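Dynasty Startup Questions > Keeper rules, trade deadline, and am I crazy?

rhonda_mac
Joined: March
Posts: 14

Hi all, long-time reader, and I finally have something worth asking. I run a league called Selodgate with a bunch of folks from my old job, and we are going from redraft to keepers next season. The plan is that everybody keeps three players, and each one costs you the round you drafted him in, minus one. Sounds simple, right? Well, now one of our owners wants undrafted pickups to be kept for a last-round pick, and half the league is up in arms (the other half picked up a great running back in week 2, so you can guess how they feel!). What do your leagues do? I would love to get this settled before summer so we can all go back to being friends.
- Rhonda MacPherson

Jututton
Posts: 336

Welcome, Rhonda! We let people keep waiver guys for a 9th, no matter when they were picked up. It was a fight the first year and now it hardly comes up. A last-round price is way too cheap in my opinion. You end up with one team that got lucky on a Tuesday-night type claim sitting on a first-round talent for two or three years, and everybody else stops answering trade offers.

vikix
Posts: 80

I'm going to disagree with Jututton here, and I say that with love because he has beaten me in the playoffs more than once. Finding a guy on waivers is a skill. You read the depth charts, you drop somebody you like, you take the chance. Why should that cost the same as a mid-round pick? Let them keep him cheap, but only for one year, and then he goes back in the pool. I've played it that way a good while and the waiver wire stays lively clear into December, even with the teams that are out of it.

Anyway, snack break while I wait for the rest of you to tell me I'm wrong.
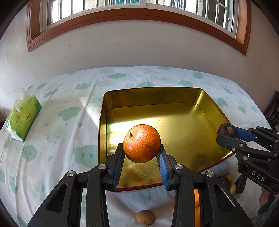

Orange citrus fruit and a gold tin

Jututton
Posts: 337

One year only is a different story, I could live with that. But Rhonda said three keepers with the cost going up a round each year, so I figured these would be long-term. Rhonda, is there a limit on how many years?

rhonda_mac
Posts: 15

There isn't one yet! I guess I just added another thing to the list. Hmm. I do like the one-year idea for pickups, and maybe two for drafted players?

Hakala
Posts: 80

Jarmo Riihimäki here, I run a league with my cousins. Whatever you pick, please don't make it apply to this past season's rosters. We did that and it got ugly - people had already dropped players they would have held on to if they had known. Announce it now, start it with the next draft, and let everybody plan.

vikix
Posts: 81

Agree with Hakala on the timing. Still don't agree with a 9th.

rhonda_mac
Posts: 16

Oh, that is a really good point about the rosters, and I'm a little embarrassed I hadn't thought of it. I'll put two versions up for a vote, the 9th-round price and the one-year cheap keeper, both starting with the next draft. Does anybody move their trade deadline up once keepers are in play? Ours is week 12 and I can already picture the last-place team selling off everything.

Jututton
Posts: 338

Week 10 for us. Expect some grumbling.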